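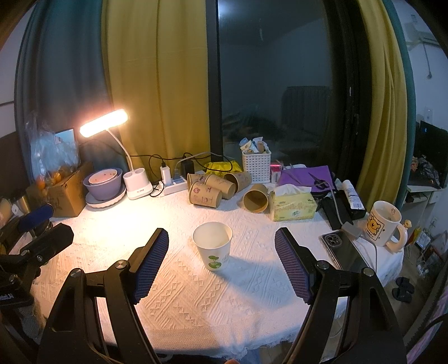 11/5/23, workshop notebook, the long table

Sunday, so the place is quiet and I've got the kettle to myself. Picking up where I left off on the cups, with apologies to whoever reads this next and only wanted the numbers (they're further down, such as they are).

The white textured cloth stays. I know Lorcan Gilmartin would rather we went back to the bare tabletop, and he's had a fair go at persuading me, but I've grown very fond of the zigzags and diamonds and I think people linger longer at a table with a proper cloth on it. The one drawback is that the raised weave makes a light cup sit a bit uneven, so when you're setting out, give it a little press and turn before you let go. Fringe to the near side please! It went on back to front in August and bothered me for the whole session.

Cups. The white one with the green leaf is still my favourite for the upright spot near the middle. The brown kraft ones I like lying on their sides behind it, all higgledy-piggledy, with one off on its own to the right. I did try them in a tidy row and it looked like a shop shelf. The purplish-pink line drawings on the brown are lovelier than I'd given them credit for, so let's turn at least one of those to face forward when we do the Tahiri table.

Lamp: on, head tilted up and over to the right. It's a warm light and it makes a very bright patch on the cloth, brighter than I'd like. Tried it at 20 cm from the dishes and then at 30, and 30 was kinder to the colours. Might be worth hanging a bit of tracing paper over the head, well clear of anything hot. Keep pens out of the holes in the base, they make fussy shadows.

Dishes to the left of the lamp: scalloped plate, purple bowl, little pink dotted bowl inside. Wash and dry by hand, then stack in that order. The oranges, or whatever Grarkari's stall was calling them this week, can live in their bag on the cardboard box for now, and I'll find them a nicer bowl.

Still to do:
Order another sleeve of 16 brown cups from Flangate, nearly out
Ask Lorcan about the grey cloth from the Pundis job
Iron the spare (cool iron, wrong side up)
Move the table 2 cm off the wall so the plug stops catching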